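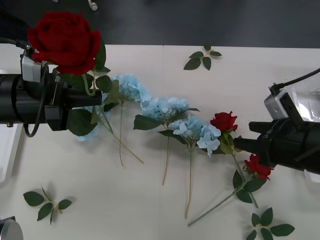

Nustiston Artificial Stems
Mixed rose and hydrangea, sold singly

Our best-selling fake flowers, and we do call them fake. The trade prefers "faux" or "everlasting", and one supplier's catalogue had them down as "permanent botanicals", a phrase that put Akosua Amegashie off her lunch. They are artificial flowers. They go in a vase and stay there until you get bored of them.

The rose

A large, deep red bloom with a lot of ruffled petals packed tightly together, on a green stem with dark green, serrated leaves. It is a showy thing and knows it. One on its own in a narrow bottle looks deliberate. A dozen looks like an apology, so buy accordingly.

The hydrangea

Pale blue, with a rounded head built up from small four-petalled florets and a long, slender stem. Green leaves sit close under the flower and can be bent outwards to hide the neck of a vase, or pulled off if you find them fussy. Heads vary a little from one to the next. Give them a gentle squeeze and a shake when they come out of the box, as they travel squashed and sulk for an hour or so afterwards.

Ordering

Rose, deep red: item 291
Hydrangea, pale blue: item 415
Minimum order: one stem
Trade boxes: 100 stems, single colour or split between the two

Both flowers can be cut down. Use wire cutters. Salamatu Lamptey in our packing room used the good kitchen scissors once, and they are now the bad kitchen scissors. Cut less than you think you need to and try the stem in the vase before cutting again.

Arranging them

Lay everything out on a table first and put the stems in order of size. Hydrangeas go in before roses. They take up the room, and their heads will hold the thinner stems roughly where you want them. Three or four hydrangeas will fill an ordinary jug. After that, add a rose off to one side, a little higher than the rest, and stop. Most arrangements we are sent photographs of have gone one rose too far.

If you use a clear glass vase, people will see the stems, and they will see that there is no water. You can add some if you like the effect, but change it now and then, and dry the stems before putting them away. The Dandwood jug, which is glazed and cannot be seen through, saves all this bother and is on the next page at a price we think is fair.

Cleaning

Dust is the only real enemy. A soft paintbrush does the florets, and a hairdryer on its cool setting does the rose. Please keep it on cool. Leaves can be wiped with a damp cloth. Strong sun will fade the blue before it fades the red, so a south-facing windowsill is best left to the cat.

Delivery and returns

Orders placed before 11 in the morning leave us the same day, except in December, when we do our best. Allow a little longer for trade boxes — they are large, light and awkward, and couriers dislike them. Unused stems can be returned at full length. Once you have cut one, it is yours.

Also in this range: Agbeko trailing ivy, Dandwood jug (two sizes), stem wire on the reel.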